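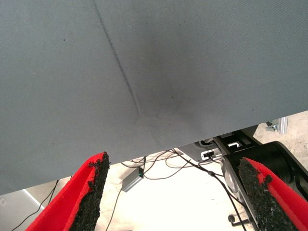

Red fingertips and gray cloth, from the wrist camera.

Teleoperators wanted: come drive our two-armed robot (paid, part time, Dremmont)

Hi! I'm Nomvula Visser and I run data collection at Vullum, a small robotics company in Dremmont. We need more hands. Specifically, we need people who'd enjoy sitting at a pair of controllers for a few hours at a time and moving two robot arms through little assembly jobs, over and over, so that a learning system can study how it's done.

The project is called Fulness. It's a big pile of demonstrations of two-handed work: picking up small parts, passing them across, lining things up, pushing them home. Each demonstration is one try at one task, start to finish, with every camera and every joint recorded. We call them episodes. We have a decent stack already, and the next batch calls for 600 more on the gear task alone, so I'm looking for 7 new operators to get us there without wearing out the ones we've got (they're lovely and I'd like to keep them).

So what do you do all day?

You sit down, you take the controllers, and the arms follow your hands. The left arm follows your left hand and the right arm follows your right. There are cameras on both wrists and one looking down from above, and you can switch between those views or just look at the workspace directly. Most people start out looking directly and drift over to the wrist views once they get to the fiddly bits.

The gear task goes like this. There's a round metal plate with short pegs on it, and small spur gears that belong on the pegs. The gears start off the plate, somewhere on the cloth. You pick one up, bring it over a peg, lower it until it seats, and let go. Then the next one, and the teeth have to mesh with whatever's already on there, so you may need a tiny twist as it goes down. When they're all on, you back the arms off and hit the pedal to end the episode. Then you reset: gears off, plate shifted a bit, gears scattered somewhere new, go again.

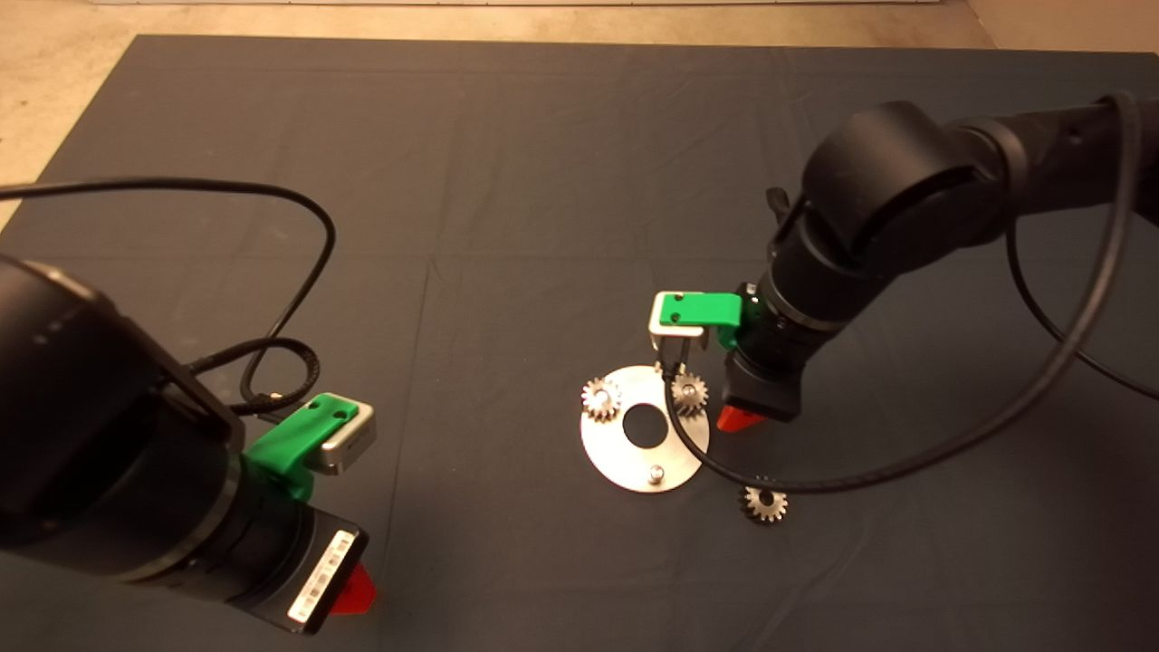

The last gear is usually the one that gets people. You've got two arms sharing a pretty small area by then, and you have to think about which one makes the approach and where the other one parks. Some operators do everything with the nearer arm, some hold the plate steady with one and place with the other. Both are fine! I'd much prefer a range of styles in the data, so please don't try to copy whoever trained you.

Failed tries are also fine, up to a point. If you drop a gear and pick it back up, keep going, finish the task, and tag the episode "recovered." Those are some of the most useful ones we collect. If a gear rolls out of reach or a cable snags, stop the recording and tag it "discard." What I don't want is anyone redoing an episode five times to get a pretty one. Smooth and steady beats fast, and a little messy is okay as long as it's labeled.

Who I'm looking for

You don't need a robotics background. Of our current crew, one used to repair sewing machines and one came straight from a bakery, and they're both terrific. You do need:

Patience with repetition. I can't stress this one enough. It's the same plate and the same gears for a whole shift, and you have to care as much about the last one as the first.

Decent fine motor control in both hands. Left-handed people, please apply, we're short on you.

Comfort sitting for stretches of an hour. The chair adjusts, the controller stands adjust, and we can set up a standing station if you ask before your first shift.

Honest note-taking. After every episode you pick a tag and, if something odd went on, type a line about it. "Gripper slipped on second gear" is a perfect note.

You must be 18 or older and able to get to our place on Softić Street. It can't be done from home, sorry, I get asked every time.

Nice to have, but truly optional: model building, knitting, video games with a controller, playing an instrument, soldering, anything where your hands have had to learn something slowly.

Hours and pay

Shifts are four hours with two breaks, morning or afternoon, and you choose between two and five a week. Pay is $26 an hour, training included. I don't pay by the episode and never will, because it makes people rush. The batch should keep us busy into November. After that we move on to a new set of tasks (plugs and sockets, most likely) and anyone who's liked the work gets first pick of shifts.

Training

Your first two shifts are practice and nothing you record goes into the set. Zoila Salazar, our lead operator, will sit with you, and she'll start you on stacking blocks until the arms stop feeling strange. The delay between your hand and the gripper is small but you'll notice it, and everybody overshoots at first. She'll also show you the stop button, how to clear a cable loop that's crept in toward the plate, and how to reset the workspace. Once you've got 100 practice episodes behind you, you're on the schedule.

A word on privacy: we record the robot's motion and the camera views of the workspace. Your name isn't attached to the episodes in the released data, only an operator number. During resets your hands may come into view of the cameras, and there's a consent form covering that, which I'm happy to send ahead of time.

How to apply

Send a short email to Zoila at the hiring address on our contact page with "gear operator" in the subject line. No résumé needed. Tell her which shifts suit you, which hand you write with, and one thing you've done with your hands that took ages to get good at. Please get it in by 10 July 2021. We'll invite people for a half-hour tryout on the arms, paid at the same rate, and you'll hear back from one of us either way.

Questions before you apply are welcome at the same address, and Zoila will pass the hard ones to me.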